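Viltine Drawer Cell - simulation package for single arm pulls
Product code VT-645

Home > Robot cells > Simulation > Household handling

In stock as download. Licence key sent by email, normally same working day.

What it is
Ready made virtual cell for setting up and checking a robot arm on drawer handles before you go near the real one. Arm, gripper, furniture, room, lighting. Load it, pick a start pose, run. Used by our own service desk to work through customer faults, so the defaults are sensible ones.

What you get
Cell file with arm and two finger gripper model
8 furniture sets (nightstands, low chests, one desk)
Handle pack: curved pulls, knobs, cup handles
Pretura joint tuning sheet, editable
Preda contact logger, 1,000 runs per log before it rolls over
Setup notes, PDF, English only for now

Setting up
Unzip to a short path. Long folder names still trip the loader, fix is on the list.
Open the cell, check arm base is at zero. If it isnt, reset base and save before anything else.
Load one furniture set. One. Loading two puts the second inside the first.
Run the homing routine with the gripper open.
Bring the gripper to handle height first, then close in on the bar. Going in from above at an angle clips the drawer front and the logger fills up with rubbish.
Set grip force low, pull, raise it a step at a time.

Looking after it
Clear the contact log between handle types. Old contacts carry over otherwise and you will chase a fault that's not there.
Re-export the tuning sheet after any joint change - the cell doesn't pick up edits by itself.
Floor reflections slow down older graphics cards. Turn them off under Room > Surfaces, makes no difference to the contact results.
Keep a clean copy of the cell file somewhere else. Please.

Common faults
Fingers pass through handle: collision mesh not loaded. Reload furniture set.
Arm shakes near the handle: damping too low on the wrist, see sheet row 781.
Drawer opens then shuts again: slide friction at zero. Happens with sets made before December, re-download.
Gripper stops short: handle offset saved from the last set. Clear it.
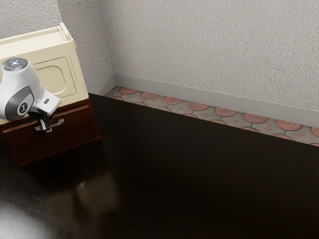
Gripper at handle height, nightstand set, dark wood floor and tile strip.

Works with
Deletti controller files, import only. Export is being tested, no date yet.

Support
Email the service desk, mark it for Hina Sethi and attach the log plus your tuning sheet. Without the sheet we can only guess. Screenshots usefull but not instead of the log.

Returns
No refunds once the key has been used. Unused keys can be swapped for another Viltine package.

Page updated 2022-04-19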